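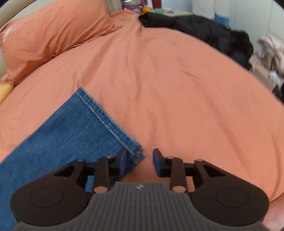 An orange duvet and matching pillow. Bedding like this is on the winter list.

Zenosbridge bedding drive opens early this year

2 min read

I stopped by the old Bemow building on my lunch break to see how the winter bedding drive was coming along, and wow, they are already busy! Drop-off started this week, a good bit sooner than last year, and it runs through November 21, 2010. Doors are open 10 to 6.

Last winter the drive gave out 84 sets of bedding (a set is a duvet or heavy blanket, a pillow and a pillowcase). The goal this time is 119, and I think they'll get there if the folks over on the Drorkasach side pitch in like they did with the coat drive.

Rin Wada, who is running the front table, told me twin sizes go fastest and king sizes just sit on the shelf. "If you have a twin blanket in the closet, please bring it," she said. Wash it first, too! Pillows have to be new or close to it. No electric blankets, no sleeping bags, and no feather pillows this year (I had two in my trunk, so those went back home with me).

Can't get over there? Ville Kinnunen is doing pickups in the Ngcobo Street area in the evenings. Leave your name at the front table or the library desk and he'll call you back.

I'm bringing my guest room set tomorrow. It's been folded up since July and it's time it went to somebody.

Comments

marlys_k: Do they take crib blankets? I have a whole bag.

Dot on Ngcobo St: Ville picked ours up last night, super nice and quick.

tpr100: Parking is around back, the front lot is closed off.

Contact the newsroom | Copyright 2010 | Back to top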